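Starnis Hand-Held Grippers: A Review
Robotics Lab Project Report, submitted 15/04/2025

2. Using the kit

The Starnis kit lets a person play the robot, which is cheaper than buying one and complains more. You wear a gripper on each hand, do the chore, and the software keeps the motions. We logged 26 practice runs. By run 10 our forearms had opinions.

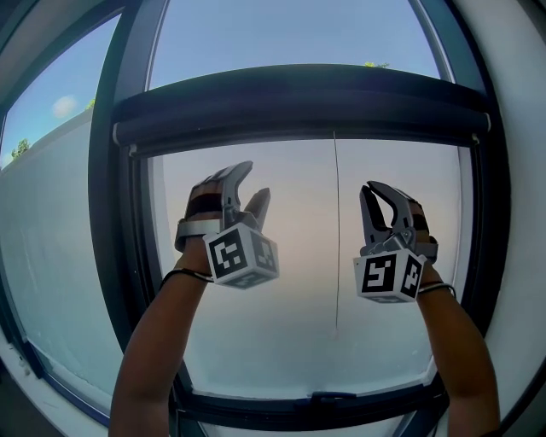 Both grippers raised at the window. 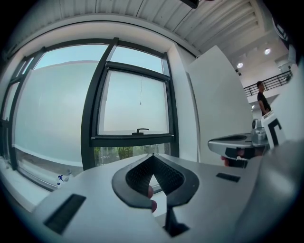 3. What we would change

The straps come in one size, presumably Schmieder's. The manual spends 3 pages on unpacking and a single line on calibration. We would still pick it over the Mornix set.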